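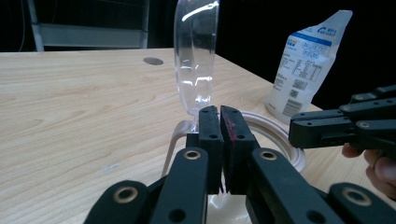

Issue 79, page 30

Lekness Kitchen Notes
Questions about clear cups, stems and powder pouches

The questions came to us by letter and by the form on the Lekness page. Answers are by Muthu Kotian and Revathi Kartha.

What do you call a tall clear cup with a stem?
In the shops it has many names: dessert cup, sundae cup, parfait cup. We write "stem cup" in these notes. The stem is the narrow part under the bowl.

Where should I hold it?
By the stem, when the cup is empty or half full. Your fingers then leave no marks on the bowl. A full cup is heavy on top, so put your second hand under it.

There is a dark red-pink streak on my things after I make berry drinks. How can I remove it?
Rinse with cold water first, then wash with dish soap and a soft cloth. If the color stays, make a paste from baking soda and a little water, leave it on for 30 minutes and rinse again. Please do not use steel wool on clear plastic. The scratches are small but they catch the light, and the cup will look gray.

Can stem cups go into the dishwasher?
Look under the foot or on the box. If you find nothing, wash by hand. Muthu Sastry lost a full set of Villix cups in March – they were on the lower rack and the rims became wavy.

My cup has a ring-shaped base which comes off. Do I wash it separately?
Yes. Water stays between the ring and the cup, and after some days it smells. Dry both parts before you put them together.

The powder pouch does not stand after I open it. What do I do wrong?
Maybe you tear it too low or not straight. Cut with scissors a little above the zipper, if your pouch has one. Press the bottom fold outward with two fingers before you put it on the table. A pouch which leans should stay away from the cups.

Can I pour the powder into a jar and throw the pouch away?
You can use a jar, but keep the printed part with the nutrition table and the barcode. Nithin Bhat cuts it out and puts it inside the lid. If you have a complaint, the shop will ask for it.

How much powder for one tall cup?
Follow the pouch. We cannot give one number for all. Put the liquid in first and the powder after, otherwise there is a dry lump at the narrow part and no spoon can reach it.

Do you sell spare rings or handles?
No. Ritmont had spare rings under part number 1473, but please ask them if it is still in their list. We do not know any seller of spare handles.

Where do I send my question?
Use the form on the Lekness page, or write to Revathi Kartha. Please keep it under 60 words – we read all of them, but the page is small.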